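Drurnach Household Textiles: Folding and Basket Set

README, version 4 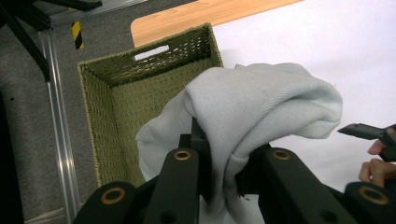
Gitau Mutiso
Data editor, Drurnach

Last updated February 6, 2023

Overview

This set covers ordinary laundry being put into baskets and taken out again at home. It holds 500 clips and a table of notes for each one. The things handled are towels, sweatshirts, pillowcases, dish cloths, socks and light blankets. The set was put together for people who study how soft goods are sorted, folded and stored, and it can be used without the rest of the Drurnach collection.

Contents

clips/ - the recordings, one item per clip
notes.csv - one row per clip
items.csv - one row per textile
baskets.csv - one row per basket or bin
CHANGES.txt - what is different from the last version

Textiles

There are 86 separate textiles in items.csv. Each has a short ID, a general type, a main color, a surface and a size class. Surface is one of fleece, terry, rib knit, jersey, flat weave or other. When a piece has two surfaces, such as a fleece with fine ribs, the more noticeable one goes in the surface column and the second goes in surface_2.

White and off-white pieces were hard to keep apart in the early versions. We now use "white" for both and leave the finer call to the user. Marks, pilling and small specks are not recorded. Everything was washed before the sessions but nothing was ironed, so expect creases.

Type was filled in from the item list kept at each home. If you work only from the clips you will find places where a folded sweatshirt and a folded towel look the same. The column type_clear is set to "no" for those. Please don't drop them without a look first, as they are a large part of the white and gray laundry.

Baskets

baskets.csv lists 19 containers. Most are rectangular and open at the top. The table gives shape, color, weave, rim and handle type. Handle type is "cutout" for a slot in the wall, "loop" for an attached handle, or "none". Rim is "braided", "folded" or "plain".

Material is given only where the label was still on the basket. Twisted cord and seagrass are easy to mix up, and we chose to write "woven, not known" instead of guessing. Olive, moss and dark green are all entered as olive.

Notes for each clip

item_id and basket_id link to the other two tables. direction is "in" or "out". fold_start gives the state of the piece at the start of the clip: flat, folded, rolled or bunched. over_rim is "yes" if any part of the textile lies across the basket rim at any point. It was added in July after Lukoševičius asked for it, and the older clips have been gone over again.

Known problems

Socks are entered as pairs, even when only one is moved.
Some blankets are larger than the basket they go with. The size class is right.
Two baskets in the Drusano home share a color and a weave. Use basket_id, not the description.
Erkon file names from version 2 no longer work. The old and new names are in CHANGES.txt.

Corrections

Send the clip number, the column and the value you think it should have. Fixes go into the next version and are listed in CHANGES.txt under the clip number.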